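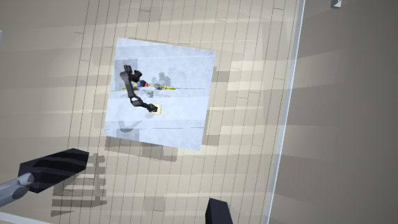

4. Color contrast and recognition of the brand family

4.1 Materials

The second study dealt with how well shoppers can tell one bottle in a spirits range from its neighbors when the range shares a single bottle shape. Manden sells its aged brandies, a gin and several liqueurs in the same tall, square-shouldered bottle, and until the redesign the labels also shared one typeface and one cream paper stock. Retailers had reported that cases were being opened and shelved in the wrong facing. The redesign by Lellell kept the bottle and the typeface and changed the color of the label panel and the capsule.

We prepared nine label designs. Each was applied to a filled bottle with the final closure, so that glass color and liquid color would affect the label as they do in a store. Two of the designs were the old labels for the brandy and the gin. The others covered the new range and two competing ranges, Fikre and Sotetti, which are sold in the same price band and use a dark label on dark glass. Back labels were left off. Neck tags were also left off, although Manden uses them during holiday promotions, and this should be kept in mind when the results are compared with sales data.

4.2 Procedure

A total of 1,509 adults of legal drinking age took part in July. Each was shown a shelf display for 60 seconds and then asked to pick out a named product from a second display in which the order had been changed. Response time was recorded from the moment the second display appeared. Participants who said they had bought any of the three brands in the past year were analyzed separately.

Background was treated as a factor in its own right. Store shelves are usually white, light gray or backlit, and a label color chosen on a designer's screen can lose much of its strength against them. Saturated colors on a pale ground were expected to be found faster than the cream labels, and the effect was expected to shrink where shadows fell across the shelf.

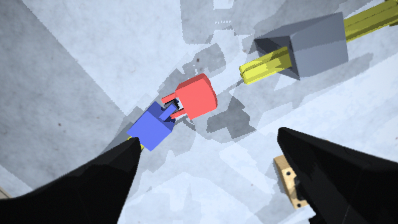

Figure 4. Brightly colored parts and two black gripper fingers against a pale, mottled surface with hard-edged shadows. Computer rendering.

4.3 Results for the new range

The new labels were found faster than the old ones in both buyer groups. The gain was larger for the gin than for the brandy - the brandy's amber liquid already set it apart in clear glass. Errors between the gin and the liqueurs fell as well, but the two darkest liqueur labels were still mistaken for each other.
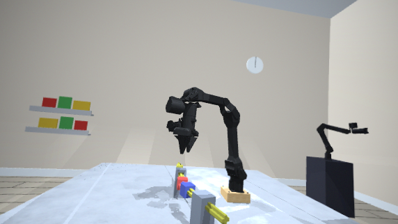 Dark packaging calls for separate treatment, as color does little of the work there. With Fikre and Sotetti, participants mostly named the outline of the bottle, and few of them could recall anything printed on the label. An all-black object on a light ground is read mainly by its silhouette. The black arm on the bluish-white table shows the same thing: the long, nearly vertical link and the tapered fingers stand out at once, and the tan base block is the one clear break in color. A dark bottle with a light wooden stopper has a similar break at the opposite end. Sleiman's coding of the open answers found that the stopper was mentioned more often than the brand name for Sotetti, which uses one, and hardly at all for Fikre, which has a black cap.

These answers were given from memory and were not prompted. Shelf height was held constant throughout, so nothing can be said on this basis about bottles placed above eye level.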